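Join the Miver sofa and bed testing panel

Closing date for replies: end of August
Where: your own home, plus two visits to our Gernwood workshop
Who can apply: anyone over 18 living within easy reach of Gernwood

Miver makes sofas, armchairs, bed frames and dining furniture for ordinary homes, and we're looking for people to live with our next range before it goes on sale. You'd have a piece of our furniture in your home for the autumn and winter, use it exactly as you would your own, and tell us how you get on. Muddy dogs, toast in bed, teenagers who sit down from a great height – we'd love to hear about all of it!

We ran our first panel with the Tadia armchair and it changed the chair a great deal. The arms came down, the seat got shallower, and the zip on the back cushion moved to a place where a person can reach it. Those changes came straight from the notes people sent us, some of them very frank indeed, and the chair is much nicer to sit in now.

What's being tested

The new range is called Fu. It has a three-seater sofa, a smaller sofa for flats and box rooms, a double bed frame with drawers, and an extending table. The sofas come in a wool mix or a cotton weave, with loose covers that can go in a home washing machine. The bed and table are solid ash with an oiled finish, and we particularly want to know how that finish copes with hot mugs, felt tips and the general business of family meals.

We have 200 places. You can tell us which piece you'd like to try and we'll do our best to match you, though the small sofa is bound to be popular and we can't promise everyone their first choice.

What you'd be doing

Once your furniture has been delivered and put together (our drivers do this and take the packaging away), you fill in a short diary page every Sunday. It takes ten minutes or so. We ask about comfort, creaks, marks, how the fabric is wearing and anything that has worked loose. You're welcome to add snaps and sketches, and you can write it by hand if you don't get on with online forms.

You'd also come to Gernwood twice, once at the start and once when testing ends. The first visit is a tour of the workshop and a fitting session, where we look at seat heights and mattress levels with you. The second is a long, friendly talk over lunch about what we should keep and what we should change. Visits last from 10.30am until mid-afternoon, and there is level access throughout the building.

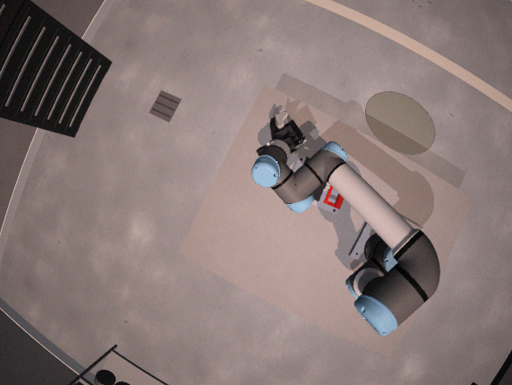

Who we'd like to hear from

All sorts of households, please. We'd be especially glad to have:

People who are very tall or not tall at all
Anyone who finds getting up from a low seat difficult
Families with small children
Homes with cats or dogs
People who rent and move fairly often
Wheelchair users who transfer to a sofa or bed at home

You don't need to know a thing about furniture. If you can say "it digs in behind my knees", we can work with that. We do ask that you have room for the piece you choose, a doorway it will fit through (we'll send measurements), and no plans to move house before the spring.

What you get

Panel members are paid £200, half after the first visit and half after the second. Travel to Gernwood is paid on top, and lunch is on us both times. When testing ends you can keep your furniture at no cost or have us collect it. If something breaks along the way, we'll mend or replace it and you won't be charged, however it happened. We learn a lot from breakages.

Please note that test pieces are early versions and don't carry the guarantee that comes with our finished furniture. If you keep yours, we'll check it over first and put right anything that isn't safe.

How to apply

Pick up a form from the Miver showroom in Gernwood, or ask us to post you one. There are four questions on it: who lives with you, what you sit or sleep on now, what annoys you about it, and which Fu piece you'd like to try. Short answers are fine. If you'd find it easier to apply by phone, ring the showroom and one of the team will fill in the form with you.

We'll reply to everyone in September, whether or not we can offer a place. If you miss out this time we can keep your details for the next panel, which will be trying out children's beds and a desk. Just tick the box at the bottom of the form.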